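Início | Programa | Aulas | Bibliografia | Contactos

Aula 6 — Subvenções para o património: quem paga, quem assina, quem fica com o andaime

16 de julho, texto de apoio do docente 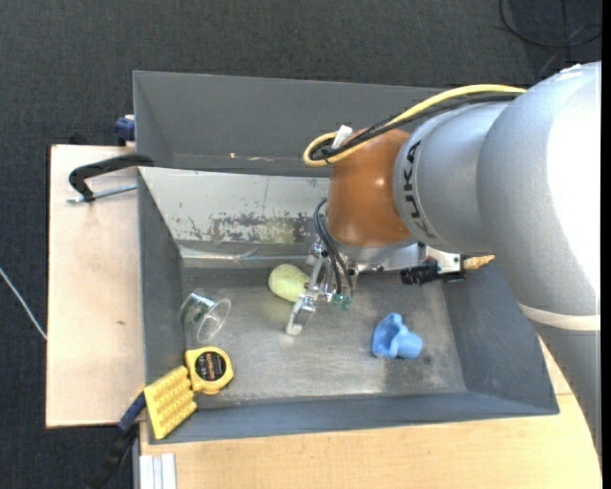
Então o dinheiro vai para o monumento ou para o relatório sobre o monumento? A pergunta foi feita no fim da aula anterior, do fundo da sala, e merece resposta antes de avançarmos. Vai para os dois, em proporções que o regulamento fixa e que a prática corrige, quase sempre a favor do relatório.

1. O que é uma subvenção de embaixada

Um Estado põe uma verba modesta à disposição da sua missão noutro país. A missão abre concurso, recebe propostas, escolhe uma ou duas e envia a escolha para a capital, onde alguém que não conhece o sítio a aprova ou manda reformular. O beneficiário costuma ser uma universidade, um museu ou uma associação local. O ministério do país anfitrião tem de dar o seu acordo por escrito, e é nesse papel que as candidaturas adormecem.

Convém separar três coisas que os estudantes misturam no exame com admirável constância:

- a subvenção (dinheiro com finalidade definida e prestação de contas);
- o empréstimo em condições favoráveis (dinheiro que se devolve, devagar);
- a assistência técnica (pessoas que chegam com um manual e partem com fotografias).

2. Caso de estudo: o caravançarai de Bavureck

A candidatura foi apresentada pela Fundação Ghaffari, com o município de Bavureck como parceiro. Pedia-se o restauro da cobertura da ala norte e um inventário dos azulejos. O dossiê tinha 122 páginas, das quais 22 tratavam do edifício. As restantes eram anexos: declarações de interesse, declarações de ausência de interesse, currículos, mapas, e uma carta de apoio da cooperativa Tukero, que fornece cal e que, por coincidência, apoiava com entusiasmo o uso de cal.

O inventário registou 554 azulejos, entre inteiros e fragmentos com mais de metade da superfície. Reparem no critério. Uma equipa anterior contara tudo o que tivesse vidrado e chegara a um número muito mais vistoso, que ainda aparece nos folhetos turísticos. Para efeitos de prestação de contas vale o critério escrito na proposta, mesmo que o folheto seja mais bonito.

A cerimónia de assinatura decorreu em janeiro, no salão da câmara. Durou mais do que a primeira visita técnica ao telhado. Isto não é uma crítica: a cerimónia é parte do objeto que estudamos. Quem financia precisa de ser visto a financiar, e quem recebe precisa de mostrar em casa que foi procurado. Leiam o comunicado conjunto (está na pasta da cadeira) e sublinhem quantas frases têm o edifício como sujeito. Depois sublinhem as que têm como sujeito a amizade entre os povos.

3. O problema da manutenção

O financiamento pagou a cobertura. Não pagou as caleiras, classificadas como «equipamento corrente» e portanto inelegíveis. O município inscreveu 4000 euros no orçamento seguinte para as instalar, a rubrica foi transferida para iluminação festiva, e a ala norte passou o inverno muito bem coberta e muito mal escoada.

Para o exame interessa o conceito de despesa recorrente: quase todos os programas deste tipo pagam a intervenção e excluem a conservação posterior. O plano de manutenção exigido na candidatura é uma promessa do beneficiário, sem verba associada e sem sanção prevista. O plano de Bavureck cabia numa página e usava quatro vezes a palavra «sustentável».

4. Quem avalia

A avaliação externa coube ao gabinete Flandano. O contrato previa uma visita ao local e entrevistas aos parceiros. As conclusões foram «globalmente positivas», expressão que, neste género literário, cobre tudo o que não tenha ruído durante a visita. A secção sobre as caleiras está numa nota de rodapé. Leiam sempre as notas de rodapé.

Para a próxima aula

Ler o comunicado e o sumário da avaliação. Redigir uma página (uma, com margens normais) sobre a seguinte questão: a que público se dirige cada um dos dois textos? Quem quiser discutir o critério dos fragmentos pode fazê-lo no horário de atendimento, que continua a ser o mesmo e continua a estar vazio.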